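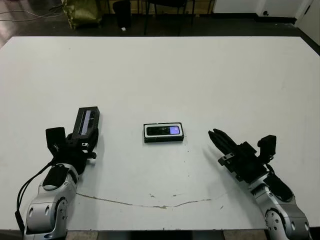

Stimine sets out recording method for two-arm handling data

News | Research | Components | Events | Jobs

June 2021

Stimine has published a technical note on how it gathers examples for Ultska, its learning system for two-arm handling of small devices. The note covers the recording procedure, the acceptance rules and the way recordings are divided between training and testing. It does not include results from a trained model.

The set stands at 3,537 accepted recordings. Each one contains the joint positions of both arms, the opening of both grippers and the video from a head camera and two wrist cameras, all written against a single clock. Recordings in which any stream drops out are removed before review.

Work is done at a plain white table with one small object placed between the arms. An operator drives both arms by hand from a pair of matching leader arms, and the system stores the commands alongside the measured positions. According to Gumaro Ayala, who wrote the note with Amparo Marín, the gap between the two is kept on purpose.

"If you only store where the arm went, you lose what the operator was asking for when the fingers met the case," Ayala said. "With a flat object on a hard surface, that difference carries most of the contact information. We don't have force sensing at the fingertips."

The current round concerns small rectangular devices with dark casings. They lie low on the table and leave little height for the fingers, and glossy parts reflect the overhead lighting, which upsets depth estimates. The task list has 18 entries, among them lifting with one arm, turning the object in place, passing it from one gripper to the other and setting it down within a marked tolerance. Either arm may lead.

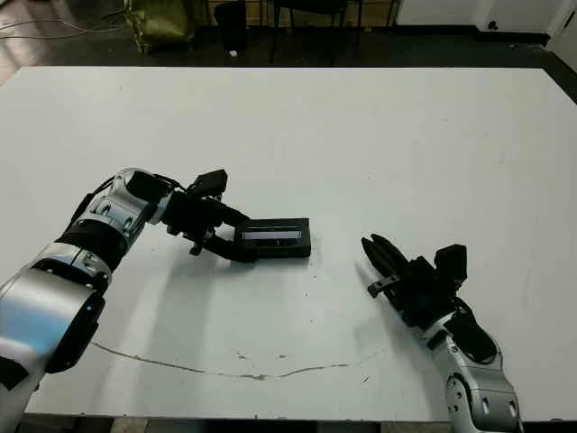
Handover has taken the largest share of operator time. The receiving gripper has to approach at an angle that clears the fingers already holding the object, and a small error in the wrist is enough to push the case out of line. Marín said operators were at first told to complete the transfer in a single movement. The instruction was withdrawn when reviewers found that the recordings contained almost no corrections, leaving the learning system with nothing to copy when an approach went wrong. Operators may now stop, back off and try again, provided the object stays within reach of both arms.

Of the accepted recordings, 1,995 include at least one such correction. They are tagged at the point where the arm reverses, and the tags are checked by a second reviewer. Failed attempts are stored separately and are not counted in the total.

Starting positions are varied by a printed schedule. The operator reads off a position and an angle, places the object, withdraws and begins recording. Recordings are limited to 200 seconds. Abundio Salinas, who maintains the schedule, said free placement had been dropped early on. Left to choose, operators put the object near the centre of the table with its long side facing them, and the other angles were thinly covered.

The table surface is left as it is between sessions. Scuffs, smudges and lines in the surface appear in the video, and the note warns that a model could come to rely on them as position cues. Stimine's proposed remedy is to hold back all recordings made at a second station, run by Stakitz, and use them only for testing. The two stations have the same arms but different tables and lighting.

Brisa Manríquez of Stakitz said camera alignment between the stations was still being settled. The head cameras agree closely. The wrist cameras do not, and the mounting brackets at the Stakitz station are to be replaced before its next batch is recorded.

Files are stored in Ha, a format Stimine developed for earlier work on single-arm sorting. A reader and a short specification accompany the note. Access to the recordings themselves is by written request, and a wider release is planned for August, subject to the second station being finished. Nicanor Aguirre, who handles requests, said applicants should state which tasks they need, as the full set is supplied on disk only.

A further round using soft pouches and cable ends is in preparation. The joint rates and camera settings will be unchanged.

Share 12 | Comments 3

This site uses cookies to remember your settings and measure visits. Accept | Manage choices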